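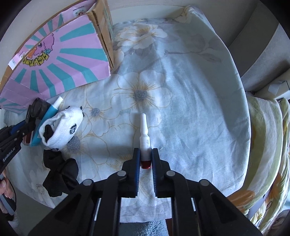 The afternoon shift at Cullurach starts in a bedroom. The bed has a flowered duvet on it and whatever the morning crew left behind, and the first thing a new collector is told is to leave the mess where it is. Then they are handed a pair of grippers, one for each hand, and asked to put things away.

Cullurach rents six apartments in Clollbridge and pays people to do housework in them. The work is ordinary: socks, bottles, bags, blankets, towels, the tube of something that ought to be in the bathroom. What makes it odd is that the people doing it can't touch any of it with their fingers. Everything has to be picked up, moved and set down with the gripper, a black frame with two parallel fingers and ridged pads where the fingertips would be. A camera on the tool records what the fingers do. The recordings are used to train robot arms that carry the same kind of fingers.

The method has been around in labs for a while under different names. At Cullurach they just call it hand collection, to tell it apart from the other way of doing things, in which a person sits at a station and steers a real robot by remote control. The company used to do only that. It still has two remote stations in a back office on Jacobs Street, and on most days one of them is in use.

**Slow arms and fast hands**

Remote control has one clear advantage. The robot is there. Whatever the operator does, the robot has done too, with its own motors and its own reach, so there's no question about whether the motion is possible. If the elbow can't bend that way, the operator finds out on the spot.

The trouble is speed. An operator at the Jacobs Street stations wears a headset and holds two controllers, and sees the workspace through cameras that sit where the robot's head would be. There is a short lag. There is no feeling in the controllers when the robot's fingers meet an object, so the operator watches for the moment when a sock begins to wrinkle or a bottle begins to tip. People get good at it, but they get good at it the way people get good at backing up a trailer. A task that takes a few seconds by hand can take a minute or more through the headset, and an operator who has been at it since lunch is noticeably worse by four o'clock.

Moving the robot is a problem too. The Jacobs Street arms are bolted to a frame, and the frame weighs enough that taking it up a flight of stairs means hiring movers. For its first year of operation the company recorded nearly everything in one room with one table. The robots trained on those recordings did well in that room at that table. They did poorly when someone changed the tablecloth.

With a handheld gripper, a person can walk into any room and start. There is a linkage that opens and closes the fingers when the hand squeezes, and because the linkage is mechanical, the collector can feel the grip. You know when you have hold of a bottle and when you only have hold of its cap. After an hour or so most people stop thinking about the tool and think about the job.

**What gets lost**

The hand method has its own problems, and the staff at Cullurach talk about them openly.

The first is that a person is more agile than a robot. Collectors lean over a bed, twist a wrist past the point where a robot's wrist would lock, and switch hands without noticing. The software that processes the recordings works out where each gripper was in space and then checks whether the target arm could have followed. If it couldn't, the recording is thrown out. In August the apartments sent back 167 hours of recordings, and 48 of those hours failed the check. Most of the failures came from reaching: someone stretched across a mattress to get at the far side when they could have walked around.

So collectors are taught to move like a robot, up to a point. Keep your elbows in. Approach from above or from the front. Don't flick. Don't drop things from a height, even a sock. When you close the fingers, wait a beat before lifting. When you open them, wait again before pulling away. New people find the waiting harder than anything else in the training.

The second problem is the camera's view. It rides on the gripper, so it sees what is just past the fingers very well and the rest of the room only in passing. If a collector goes straight from one object to the next without looking, the recording has a gap where the robot would have needed to search. The rule is to pause and point the gripper at the next object before moving to it. Some collectors say they have started doing this at home with an empty hand.

The third is covered in the handbook under the heading "Talking to the other hand." When people use two hands on a task, one hand usually knows what the other is about to do. The recordings contain only what the hands did. A collector who holds a blanket edge with the left gripper and folds with the right may shift the left one slightly ahead of time, and a robot that learns from this has to learn the shift without the reason for it. The fix for now is quantity. The same fold gets recorded many times by many people, in the hope that whatever is common to all of them is the part worth learning.

**The bottle**

Small bottles come up a lot in conversation at Cullurach. A small plastic bottle looks like an easy object. It is stiff, it is light, and it fits between the fingers. But one lying on a duvet is lying on something that gives. Press down to get the pads on either side and the bottle sinks. Come in too high and the pads close on the top of the curve and squirt it out across the bed. Come in too low and you pick up a fold of cloth along with it, and the whole duvet comes up when you lift.

People solve this without knowing that they've solved it. Asked how, collectors give different answers. One says to let the tips of the pads brush the cloth and then close. Another says to go for the end with the cap on it. A third says she doesn't do anything special and then, when her recordings are played back, can be seen nudging the bottle a little with one finger before gripping, every time.

That nudge is the sort of thing the company is paying for. It would not have occurred to an engineer writing out the steps, and the remote operators at Jacobs Street almost never do it, because nudging through a headset is risky and slow. It appears in the hand recordings of several people who never worked the same shift.

Whether the robots pick it up is a separate matter. The current model, which the company calls Claltetti, was trained on hand recordings from all six apartments plus the older remote sessions. On hard surfaces it handles bottles reliably. On bedding it is mixed. It has learned to come in low, and it often takes cloth along. When that happens it opens its fingers, backs off and tries again, and on the second or third try it usually gets the bottle alone. The staff regard the retry as good news. It wasn't in the first version.

**Teaching the mistakes**

The retry came from a change in what collectors were asked to do. For the first several months the instructions were to do each task cleanly and to start over if anything went wrong. The recordings were tidy. The robots trained on them had never seen a dropped sock, and when one dropped a sock it would carry on to the laundry basket and open its fingers over it with nothing in them.

Collectors are now told to keep going. If the sock falls, pick it up. If the bag tips over, stand it up again and continue. A portion of each shift is set aside for what the schedule calls recovery, in which the collector fumbles on purpose and then puts it right. Only the part after the fumble is used for training. People are bad at fumbling on purpose, and the staff have learned to get most of their recovery material from the last half hour of a shift, when it happens by itself.

This is also where the remote stations have kept their place. Once a model is running on the Jacobs Street robots, an operator sits with the headset on and watches. When the robot gets stuck, the operator takes over, moves it through the hard part, and hands control back. Those short takeovers are worth a great deal, since they show the robot what to do from exactly the kind of position it gets itself into. A collector in an apartment can't supply that. Nobody in an apartment knows where the robot would have gone wrong.

The two kinds of work draw different people. The station operators tend to stay for a year or longer and can say which arm has the sticky wrist. The apartment collectors are mostly part-time, and many have done cleaning or hotel work before. Hotel people, according to the shift leads, are the best collectors the company has, but they have to be slowed down. They also have to be stopped from making the bed.

At the end of each session the collector calls out the apartment and the task, puts both grippers on the charging shelf, and messes the room up again for the next person. There are no written instructions for that part. The shift leads tried writing some, with a list of where each item should go, and the rooms began to look alike. Now they ask people to do it quickly and not look back at it.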